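July, second half, after lunch

Picking up the finish tests where I left them. The short version for anyone skimming: the Brandcombe oil is fine, the Clultska hardwax is better than I gave it credit for, and I'm still sulking about the Skidska because I wanted to like it (it smells wonderful, like orange peel and a new saddle).

Set-up is the same as before. Offcuts from the one board, all planed on the same pass, sanded to 120 and then 180, wiped down with a barely damp rag to raise the grain and knocked back by hand. I stopped at 180 this time because everything I took higher last month came out patchy, especially near the knots. Two coats on each, buffed off after 40 minutes, then left on the rack by the north window with the fan on low.

The Clultska went on thick and I thought I'd ruined it. It drags! You feel like you're spreading cold butter, and the temptation is to keep adding more, and then you get ridges along the ends. On the second coat I warmed the tin in a bowl of hot tap water first and used maybe half as much, and that was a whole different material. Leave the pad damp between boards, it's not worth washing out.

Skidska: same patchiness as June. It soaks into the pale streaks and sits on top of the dark ones, so you get a kind of zebra effect at a low angle. I tried a 600 pad between coats, which helped a little and then made the edges shiny. Parking it unless someone has a trick.

Color is where I keep changing my mind. On the sample stick they all look like honey. On a full top with stuff on it, the warm ones go properly orange, and that's the thing I'd like a second opinion on before we commit to it for the Bai tables. 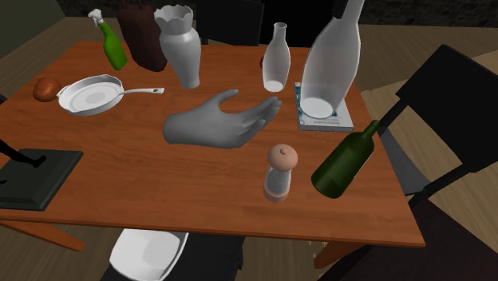
Warm tone on a full top, kitchen clutter on it. Too orange, or just right?

I go back and forth. White things look great against it, I'll say that much, and the grain stays lively. But put it in a room with a yellow bulb and I suspect we'd be hearing about pumpkins. The one step cooler mix (three parts clear, one part tinted) is probably where we end up, though it does flatten the figure a bit.

Water rings: wet glass left for 90 minutes on each sample. Brandcombe showed a faint ring that was gone by the time I'd swept up. Clultska nothing at all. Skidska a ring I can still see now and can feel with a fingernail – grumble. Haven't done hot mugs yet, the kettle is tripping the outlet again and I don't want to lose the compressor.

Cost so far is 1,378 for the whole finishing budget, brushes and pads included, so please nobody order another tin of anything until I've used up the open ones.

To do: hot mug test, lemon juice test, one sample with three coats of Clultska just to see. Also relabel the rack, because the pencil has rubbed off two of the sticks and I'm going by smell.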